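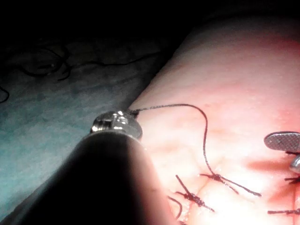
How far apart should the stitches sit on a practice pad? We've settled on 7 mm for beginners, dropping to 5 once their knots hold, and we ask for the same gap all the way along the cut.

That question took up more of February than I'd like to admit, so I've put it first. The rest of this is how the suturing practice strand of the Dromholm skills project is getting on, and where your money has gone since the last report.

We've bought 25 pads from Claston, the soft domed kind, and I'm very pleased with them. The old flat ones let you get away with sloppy bites – you could pull as hard as you liked and the edges just met. On a curved pad the edges pucker if you tug too hard, and people notice straight away (usually with a groan!). We make one straight cut per pad and work along it with interrupted stitches, every one tied and trimmed before the next goes in. 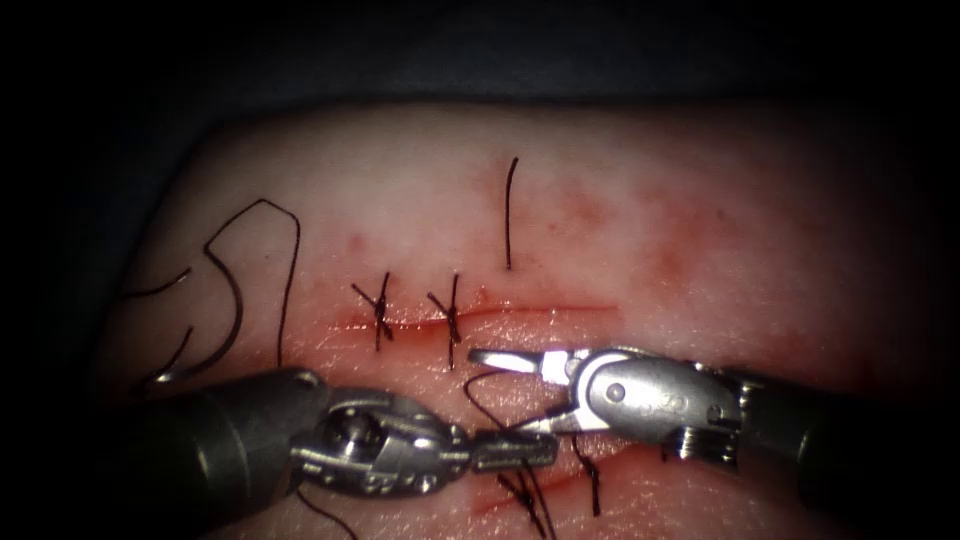 Black thread was the other good decision. We tried a paler one from Wimel first, it was cheaper, and it was a misery to mark because you couldn't see the knots against the pad. With the black you can tell at a glance whether the spacing has wandered and whether the tails have been left too long. Tails are still our weak spot, I'm afraid. Some people snip so close I worry for the knot, and others leave enough to tie up a parcel.

The red dye is a mixed blessing. It makes the cut easy to find, but it smears and it stains, and it does not come out. I've stopped trying. Stained pads go in the beginners' box now.

Sessions are on Monday evenings and we've run 20 of them, with 2 lost to the heating. Spending is within budget apart from thread, where we're over because everybody starts with far too long a piece and then has to fight the loops. I've asked Amrani for a price on shorter lengths and will send it on when it comes.

Still to do before the next report: a proper marking sheet for knots, another order of pads, and a decent lamp for the end bench.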